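About Flatberg
Written rules for hand-guided robot teaching

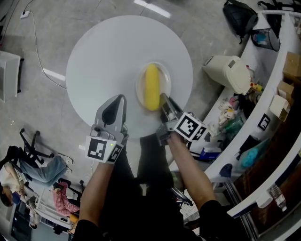 A shop that follows a rule only when the auditor is in the building does not have a rule, a member firm wrote to us in its first year, and the remark has stayed on the cover sheet of our guidance ever since. Flatberg writes, tests and maintains working practice for people who teach robots by hand, using grippers they hold themselves. Our members are laboratories, integrators and small manufacturers, and our documents are meant to be used on the floor where the work is done.

What we publish

Our main publication is the Althorpe Code. It covers the preparation of a work area, the handling of hand-held grippers, the care of printed markers, and the records kept for each session. The Code has two parts. Part One contains requirements, which use the word "shall." Part Two contains advice, which uses the word "should" and may be adapted to local conditions.

Several provisions are often quoted:

Marker faces shall be clean, flat and fully readable before a session begins. A damaged marker shall be replaced, and may not be redrawn by hand.
Gripper pads shall be inspected at the start of each shift.
Cables that cross a walking route shall be covered or moved.
An operator shall be free to stop at any time without giving a reason.
A failed attempt shall be kept and labeled as failed. Deleting it is a breach of the Code.

Persons who may be recorded while at work nearby shall be told in advance — this applies to visitors as well as staff.

How a rule is made

Any member may propose a rule. Each proposal is tried at two sites for a full working month, and the operators who tried it submit written comments. Drafts that cannot be followed at normal working speed are returned to the author. The current edition of the Code was tested over 300 sessions and drew 440 comments, all of which were answered in writing. Revisions take effect each February.

Training and review

The Amini course prepares operators and supervisors to apply the Code. Site reviews are carried out under the Gruker procedure, which requires the reviewer to watch at least one complete session before looking at any paperwork. Findings are sent to the site first. A summary is released to other members only with the site's consent.

Flatberg does not certify equipment and does not recommend suppliers. Questions about a provision should cite the edition and paragraph number.

Page last reviewed Oct 16, 2025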